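Stedine Health Forum > Heart and circulation > Blood pressure
Home monitor reads higher than the surgery – which figures do I send in? 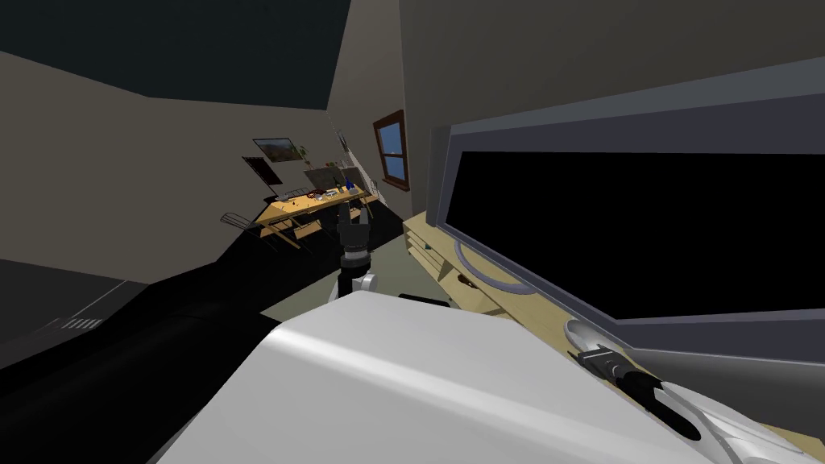 Kheri Okoth
Member, Kallham

My practice has asked for seven days of home blood pressure readings, two in the morning and two in the evening. I was put on a low dose of a calcium channel blocker in December and this is the first check since then.

The difficulty is that my home monitor (upper arm type, bought new) gives higher figures than the nurse got. Hers was 134/82. Mine at home have been between 141/85 and 152/90, with the first reading of each pair nearly always the higher one. I had understood that people usually read higher at the surgery, so this is the wrong way round.

Details, in case they matter:
Cuff is the standard one supplied, marked 22 to 32 cm. My arm measures 34 cm at the midpoint.
I take the morning readings at 7, after coffee, before the tablet.
Evening readings are taken on the sofa, arm on the armrest.
Left arm throughout. The nurse used the right.

Do I send everything, drop the first reading of each pair, or wait until I have a different cuff and start again? The form has no space for comments. It has boxes for the figures and an average at the bottom, and it does not say how the average should be worked out.

Tincuța Bălan
Practice nurse, retired

Your cuff is too small. A 34 cm arm is outside the range printed on it, and an undersized cuff reads high. The size of the error varies from person to person, so you can't subtract a fixed amount and carry on. Most makers sell a larger cuff for the same monitor, often marked 32 to 42 cm or 22 to 42 cm. Check that it is listed for your model. Cuffs from another maker may fit the tube and still give wrong figures, as the monitor is calibrated with its own.

Other points, in the order I would deal with them.

Coffee. Leave half an hour between caffeine and the reading. The same goes for smoking and exercise. Empty your bladder first as well, which people tend to leave out.

Position. Back supported, both feet flat, legs uncrossed, cuff level with the heart. A sofa armrest is usually too low, and a low arm also reads high. A dining chair with your forearm on the table is better, with a folded towel under it if the table is low. Sit quietly for five minutes before the first reading and don't talk during it.

Arm. A small difference between the two arms is common. Take both once, a minute or two apart, and repeat on another occasion. If one is consistently higher by more than 10 on the top figure, tell the practice, and use the higher arm from then on. With a difference of more than 15 they may want to look into it further.

Averaging. In the method most UK practices follow, you write down all the readings, the first day is left out of the average, and the rest are averaged – top figures together, bottom figures together. You do not drop the first of each pair. Take the two readings at least a minute apart. If your practice has its own instructions, those come first.

I would ring, say the cuff is the wrong size, and ask whether they can lend you a monitor or wait a week. Do not stop or change the tablet on the strength of these figures. And for anyone else reading: 180/120 or above that stays there on repeating needs same-day advice, and with chest pain, breathlessness, confusion or weakness on one side it is 999.

Higher at home than at the surgery does happen, by the way. It is called masked hypertension. You can't tell whether you have it until the cuff is right.

Bramwell657
Member

Had the same with mine, it was the cuff. Larger one brought the top number down by 9 or so. The chemist here checked my machine against theirs for nothing, worth asking.

I'd just send the lower reading of each pair myself, the first one is always nerves.

Tincuța Bălan
Practice nurse, retired

Please don't send only the lower ones. The threshold for home averages is already set lower than the surgery one (135/85 against 140/90), so picking the best of each pair makes the result look better than it is, and the dose may be left where it is when it ought to go up.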